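Hurlow Tabletop Fixtures: README

Release notes, item list and layout conventions for the table stations 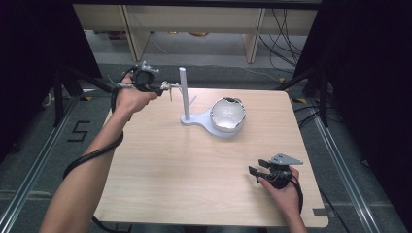

Station view: post fixture on its base plate, with the rounded silvery-white piece resting on the wider end.

Maintainers: Imad Ghanem (items, station layout), Jolien Koster (annotation, releases)
Last revised: Saturday, February 1, 2020

Summary

Hurlow is a collection of short tabletop sessions organized by fixture. Each session uses one table, one fixture and a small number of loose pieces. The release contains 371 sessions. Sessions run up to 60 seconds. This file covers the objects, the table and how the two are recorded in the item sheet. File formats are covered separately in FORMAT.txt.

The set was put together at Naltau. Earlier material from the Boltus project used different tables and is not merged here. Boltus item codes do not map to Hurlow item codes, even where the objects look alike.

Directory contents

items/ holds the item sheet and one text note per fixture
sessions/ holds the session folders, numbered without gaps
layout/ holds the station plans
FORMAT.txt describes file formats
CHANGES.txt lists corrections by release

The table

The tabletop is light wood with a faint horizontal grain. It is left uncovered. Mats on the work surface were tried during setup and dropped, as they moved under the base plates.

The grain is used as the reference direction. In the station plans, "along" means parallel to the grain and "across" means perpendicular to it. The near edge is the edge closest to the person working. Left and right are always given from that person's side.

The surface is wiped before the first session of the day and after any session with a spill note. Small scratches are not logged. A tabletop is replaced only if a base plate no longer sits flat on it.

The post fixture

The post fixture is listed under the code HP. It consists of a flat base plate and a vertical post. The post is white. The plate is a light blue-white and has a rounded outline similar to a keyhole, with one end wider than the other. A short, thin peg projects diagonally from the post slightly below the top.

Fields in the item sheet for HP:

code: HP
parts: plate, post, peg
post color: white
plate color: light blue-white
plate outline: keyhole
default position: middle of table
default orientation: wide end right

The peg is treated as part of the fixture. It has no code of its own and should not be annotated separately. If a piece touches the peg, use the contact label "peg". If it touches the upright, use "post".

Orientation is recorded by the wide end of the plate. The values are left, right, near and far. Anything in between goes to the closest value with the flag "turned" added. The angle itself is not recorded.

Rounded pieces

The rounded pieces are kept in group Hà. They are grouped by outer shape. The sheet does not assign them a household use, and annotators are asked not to add one. Terms such as "cup" or "lid" were removed from the notes in June after the same piece had been entered under several names.

A typical entry has the following fields:

group: Hà
shape: rounded, bowl-like
color: silvery white
finish: glossy
rim: dark
opening: small, dark, at top
start position: wide end of plate

The finish field matters for anyone working with color. Glossy pieces pick up reflections, and the recorded color may shift between sessions. Use the value in the item sheet as the reference color. Do not sample it from a single view.

Start position is the position at the first time stamp. A piece resting partly on the plate and partly on the tabletop is entered as "plate edge". A piece leaning on the post is entered as "plate" with the contact label "post".

Surroundings

Light wooden shelving with vertical uprights stands past the table. The floor is gray, with dark gray carpet between the shelving and the table. A number 5 in black tape is on the carpet. Floor marks are not part of the annotation and should not be used as a session key. Session folders carry their own numbers.

Cables may be present near the shelving and around the table. They are not listed as items. Contact between a cable and a listed item gets the flag "cable" and no further detail.

Annotation

Every session is annotated once. A second pass was made on 100 sessions, picked by folder number before the first pass began. Where the 2 passes disagreed, both values are kept, separated by a slash. The most frequent disagreement was between "plate" and "plate edge" for rounded pieces with a narrow foot.

Empty fields mean not checked. A dash means checked and not applicable. Please keep this distinction when converting the sheet; some spreadsheet tools drop the dash on import.

Known issues

The plate outline is written as "keyhole" in the item sheet and "rounded" in the older station plans. Both refer to the same plate.

The rim field is inconsistent for glossy pieces. Some annotators entered "dark" and others "black". Treat these as equal.

The item sheet contains the accented group name Hà. Read the file as UTF-8. The plain form "Ha" in folders from the first export is a conversion error and will be corrected in the next release.

Corrections

Send corrections to Jolien Koster with the session number, the field name and the proposed value. Questions on fixture parts and replacement plates go to Imad Ghanem. Accepted corrections are entered in CHANGES.txt under the release in which they first appear.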